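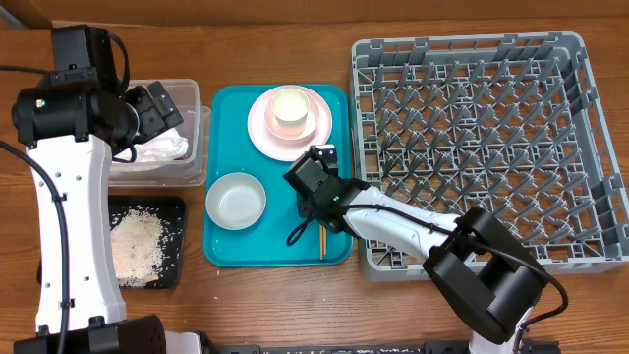

About us

Trummer is the tray-return and warewashing section of the Vindville dining hall. We handle what comes back after a meal: clearing the trays, separating waste from crockery, racking and washing. Cooking and serving are run by a different section and have their own page.

The hall is open 365 days a year. A normal lunch brings 500 trays to the return counter, with the heaviest load on Friday.

What we do

Each tray is cleared at a table before anything reaches the wash area. The order is fixed:

1. Paper and wrappers are lifted off first and placed in the clear container on the left of the table.
2. Leftover rice and other food is tipped into the black tray next to it.
3. Cups, bowls, saucers and plates go into the peg rack on the right.
4. Chopsticks are taken off last and washed separately.
5. The serving tray is wiped and stacked.

Paper and food waste are collected separately. A napkin that goes into the food tray has to be picked out by hand later, and wet paper tears. For the same reason we ask diners not to push napkins into their bowls.

The table

The layout is the same at every clearing position: waste on the left, tray in the middle, rack on the right. Staff moving between positions do not need to relearn it.

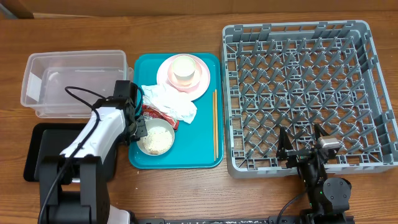
A typical return is a plate with a saucer and cup stacked on it, a rice bowl, a pair of chopsticks, a used napkin and a snack wrapper. Stacks are taken apart from the top down. Rice bowls are emptied before they are moved across the table, as loose grains in the rack end up in the wash filter.

Racking

The racks are open plastic crates with upright pegs and a lattice base, so water drains through the floor and the sides. Plates stand between pegs. Cups and bowls are checked before the rack is sent through, and any piece lying loose is reset with its mouth down. The final rinse runs at 87 degrees and a full cycle, including draining, takes 60 seconds.
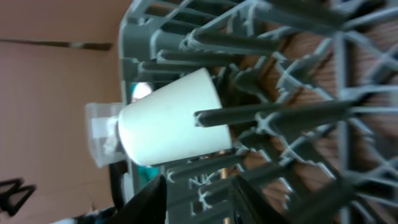

Alach Mendotis
Section Lead, Warewashing

I am responsible for the clearing procedure, the wash settings and the replacement of crockery and racks. Racks are inspected each November. Those with broken pegs or split ribs are withdrawn, and the remainder go back into use.

Departments wishing to use our return counter for an event should tell us the number of trays and the type of crockery in advance. Crockery from outside the hall can be washed if it fits the standard rack. Glassware is not accepted.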